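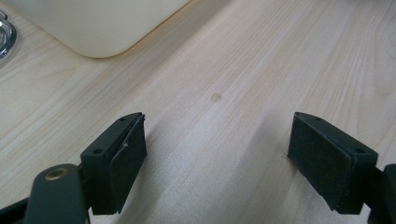

Una lectora me preguntaba por correo si no era una locura darle aceite a una mesa de madera clara, que ella lo había probado con la suya y se le había quedado amarilla como un flan. Pues depende del aceite, claro, y de la prisa que tengas.

Yo uso el Climadach incoloro, que lo compro en Serra, y con la veta tan larga que tiene mi tablero me gusta mucho cómo queda (¡con los barnices brillantes no puedo!). Os cuento cómo lo hago, que es una tarde de trabajo y luego a esperar.

Qué necesitas

Aceite incoloro para madera
Lija fina, de grano 240
Trapos de algodón viejos, sin pelusa
Jabón neutro

Primero friego el tablero con el jabón muy diluido y lo dejo secar hasta el día siguiente. Después paso la lija a mano, siempre siguiendo la veta, nunca en círculos. Si la cruzas te salen unas rayitas que con el aceite se ven el doble, y a mí me tocó repetir media mesa.

Quita bien el polvo con un trapo apenas húmedo. Ahora sí, el aceite: poquísimo, un chorrito en el trapo y a extender. Espera un cuarto de hora y retira lo que sobre con otro trapo limpio. En total doy 3 manos, con un día entero entre una y otra.

Los trapos usados los extiendo al aire libre hasta que se secan, nunca hechos una bola en la basura, que pueden arder solos.

La lata me costó 37 euros y todavía la tengo casi llena. El repaso me toca en mayo, una mano y listo. Mientras tanto, posavasos y paño seco.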